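Gratport Place Names – README

Last updated Wednesday, June 27, 2018

What's in the folder

Hello! I'm Lamai Luangrath and I've been collecting the old and unofficial place names of Gratport for longer than I meant to. This is the list so far, tidied up enough that other people can use it. There are 242 names in it: fields, alleys, bends in the river, a few corners that everyone calls something other than what's on the sign.

It began with my neighbour calling the bottom of our road "Zallis". I'd lived there for years and never heard it. It's on no map I can find, but the older people on the street all knew where she meant (and all spelt it differently when I asked them to write it down), so that was the first row.

The files

names.csv – the list itself, one name per row
sources.csv – where each name came from
notes.txt – my ramblings, mostly arguments with myself about spelling

The columns in names.csv

id – a plain number. Gaps are names I took out later.
name – the spelling I settled on
other_spellings – everything else I've seen, split by semicolons
kind – field, street, water, building or other
where – a few words of directions, such as "behind the chapel, left of the lane"
heard_or_read – H if someone told me, R if it came off paper
sure – 1, 2 or 3, where 3 means I'd bet my bicycle on it

The "where" column is the one I'm proudest of and also the messiest. I tried to keep people's own words, so you'll find directions that rely on shops that shut before I was born. If you want something neater you'll have to go and stand there yourself, which I'd recommend anyway – the walk along the water is lovely.

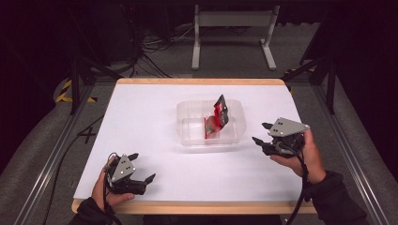 Can I put these names on my own map?
Please do, so long as you say where they came from and keep the "sure" score with each name. A 1 on my list shouldn't turn into a fact on yours.

How I collected them

Mostly by talking to people. I'd bring a large printed map and a soft pencil, ask what they called a place, and write down what they said before I had time to correct it in my head. Then I'd read it back. People are much happier to tell you you've got it wrong than to answer a question cold, so I got some of the best names by mispronouncing them!

The rest came from paper: old sale notices, a parish walk leaflet, the backs of postcards. Bergmann's Yard is from a postcard, and so is Grandis Steps, though the handwriting on that one is dreadful and it may be Grandis Stops. I've given it a 1.

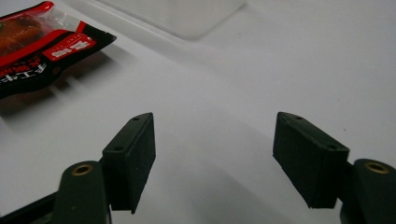

Spelling took me the longest. My rule is that a printed spelling wins if there is one, and if there are two I go with the older. For names I only ever heard, I picked the spelling that a stranger would read out most nearly right. It isn't a clever system and I've broken it at least once for Cuckle Lane, where everyone I spoke to was so firm about the second c-k that I gave in.

Things to watch out for

The list leans heavily towards the river side of town, where I live and where I know people. The top end by the station is thin and I'd love help with it.

Some names have moved. "The Slip" used to be one place and is now another, so it has two rows, and the "where" column tells you which is which. Please don't merge them.

I've left out names for people's houses unless they're carved or painted on the front. A few nicknames were also unkind about whoever used to live there, and I didn't think those needed a second life in a spreadsheet.

The files are saved as UTF-8. If the accents look odd when you open them, try importing the file into your spreadsheet instead of double-clicking it.

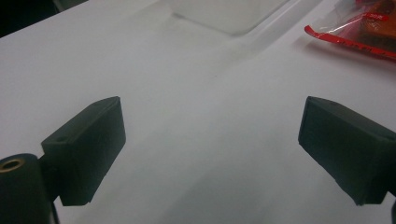
White tabletop with two dark gripper fingers, open.

Sending me more

Send me the name, where it is and who told you (a first name or "my gran" is plenty). I'm hoping to put out the next version in September with the station end filled in, and I'd be thrilled to get past the next 100. Corrections are just as welcome as new names, especially for anything marked 1.

Thanks

To everyone who let me spread a map over their kitchen table, and to my neighbour for Zallis, which she now says might have been Zallies all along.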